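In defence of the boring chore

My mother-in-law's neighbour, Blagoje Shehu, is retired and irons his pillowcases, and for years I thought this was the saddest thing I'd ever heard. I've come around, slowly. Lately I've even started to wonder whether the rest of us gave something away when we decided every household job was an enemy to be beaten.

You'll have noticed how chores get talked about now. They're "life admin". They get batched and hacked, or done with a podcast at one and a half speed in both ears (guilty, I did the whole of last April that way and couldn't tell you a single thing I heard). There's always a cleverer method going around, and the promise is always the same, that you'll get your time back. I'd love to know where mine went. As far as I can tell I spent it on my phone, reading about grouting.

What I've come to like about a small, dull job is that it has a size. My paid work doesn't. I answer emails and more emails arrive, like gulls around a chip. But a few towels are a few towels, and your hands can get on with it while your head wanders off somewhere it hasn't been invited in weeks.
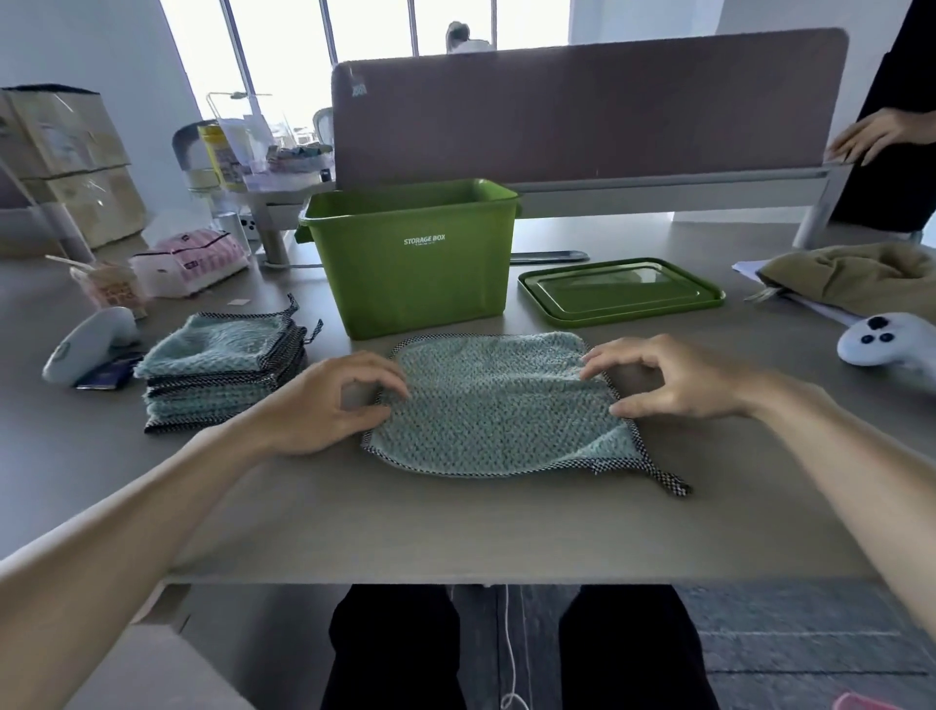
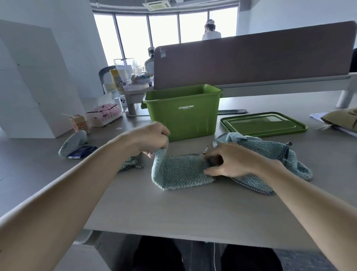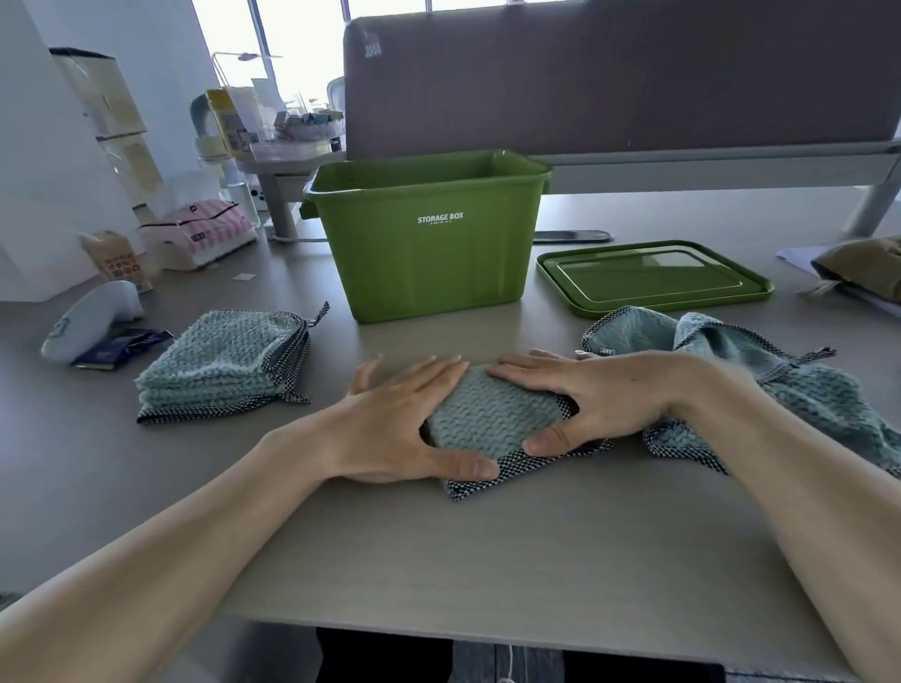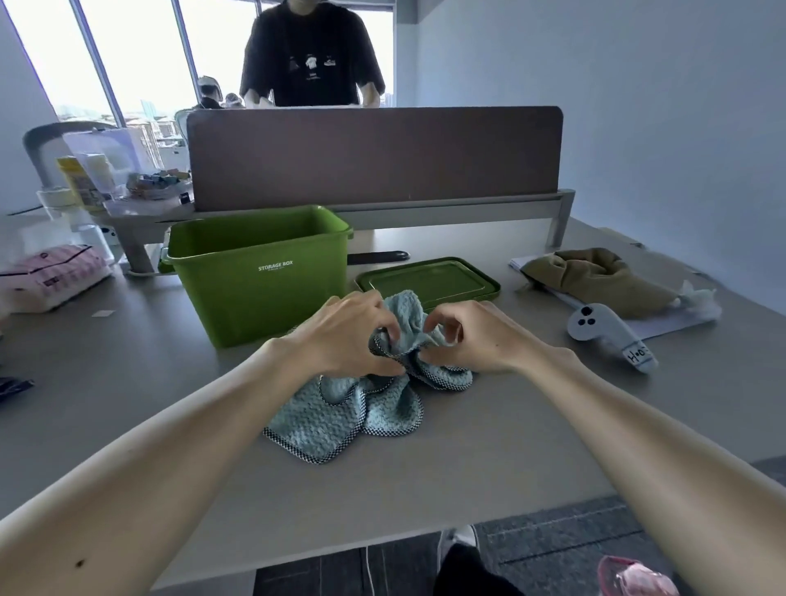

Teal towels and a green storage box.

I do know how this sounds. It's very easy to be dreamy about housework when you aren't the one who has always been stuck with it, and my own mum, who raised four of us in a weatherboard place in Surwood with a twin tub that walked across the laundry floor, would have thrown a wet sock at me for this column. She didn't find it meditative. She found it endless, and she was right, and any kind word for chores ought to begin with a fair division of them — on paper if need be, stuck to the fridge.

Still, she hummed when she pegged out. I asked her about it once and she said it was the only part of the day when none of us would come near her, in case we were asked to help. I've thought about that a good deal since my own kids arrived.

So I've given up the podcast, at least for the washing. I stand at the bench of an evening with the back door open and do it the slow way, and the dog comes and leans on my leg. My corners are still terrible. Blagoje has offered to show me how he does his, and I think I'll take him up on it.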